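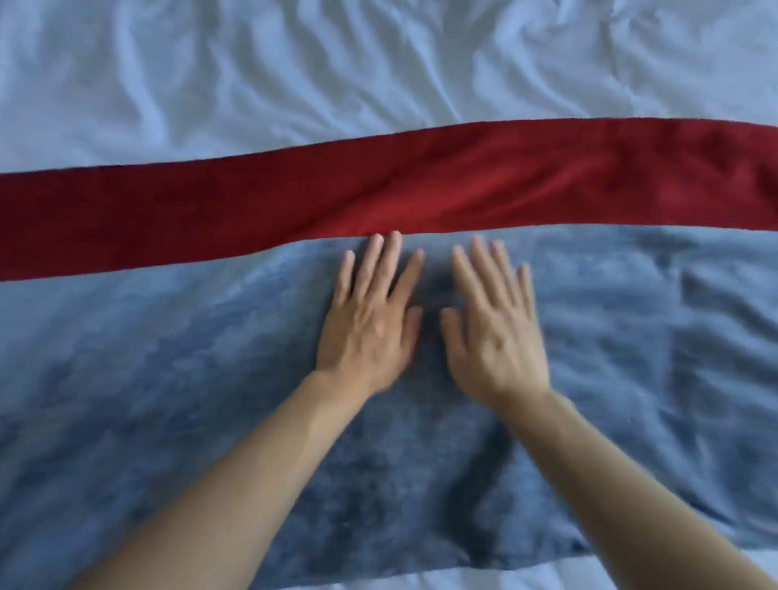 Folding towels on the bed, the quick way

Typed this up fast for Ramiro, who moved into the Larkden place in July and has no table. No table, no problem. Bed works fine. Takes me 7 minutes for a full load if I don't stop to look at my phone.

Before you start

Towels fully dry. Check the hems, they stay damp longest. Hands clean. Bed doesn't have to be perfect but flat helps alot.

Step 1. Clear and flatten

Clothes off the bed first, then the cover. Grab it at the foot, both hands, and pull toward you until the big lumps go. I usually have a bundle of clothes sitting right in the middle of the duvet, gray and red and white and dark blue all in a heap, and if you pull with that on top you just drag the heap around. Move it to the armchair. Backpack already on the armchair? Floor for the backpack. Pillows can stay up by the headboard, you won't need that end. 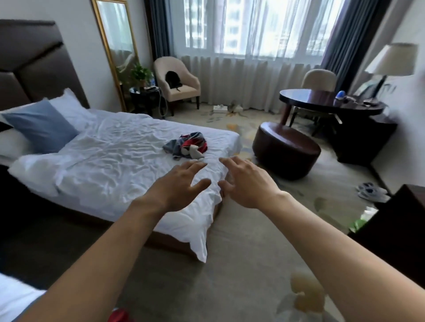
Step 2. Lay them out

Big towels go down first, long side running across the bed. Work from the side of the mattress or the foot, wherever you can reach without leaning, my back went in 2005 and I still bend like I'm 20 if nobody stops me. The duvet at the foot can look as rumpled as it likes with a corner hanging over, as long as the part under the towel is smooth. Palms flat, press from the middle out. Don't tug the corners, they go pointy.

Step 3. Overlap

Next towel goes partly over the one before. Saves room. Keep the edges you need to grab on your side.
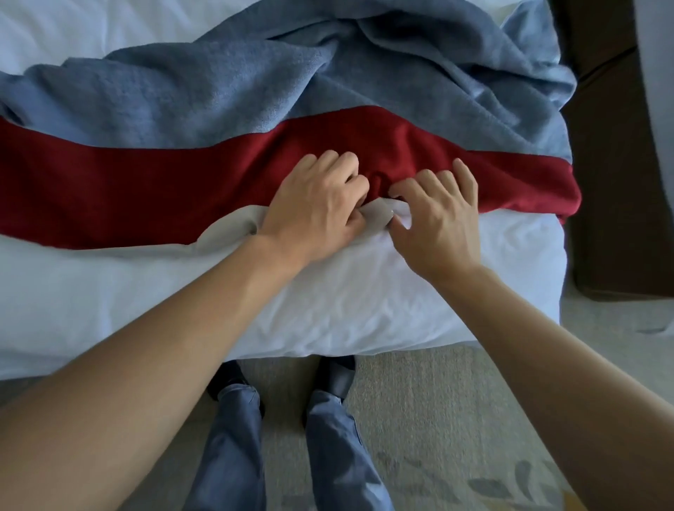
Nearest piece first, always. Pinch the edge with your fingertips, lift, fold it over on itself, smooth it down. Then the next one up.

Step 4. Thirds

Long sides in, a third each. Then in half, then half again. Bath towels only. Hand towels get one fold in thirds and one in half, done.

Step 5. Stack

Folded edge facing out. Same sizes together, heavy ones at the bottom. If the pile leans, take the top two off and turn them teh other way round.

Gerd rolls his. Fine for a gym bag, too fat for my shelf, which is 33 cm deep. Measure yours before you pick a fold.

Clothes next, same spot. Shirts face down.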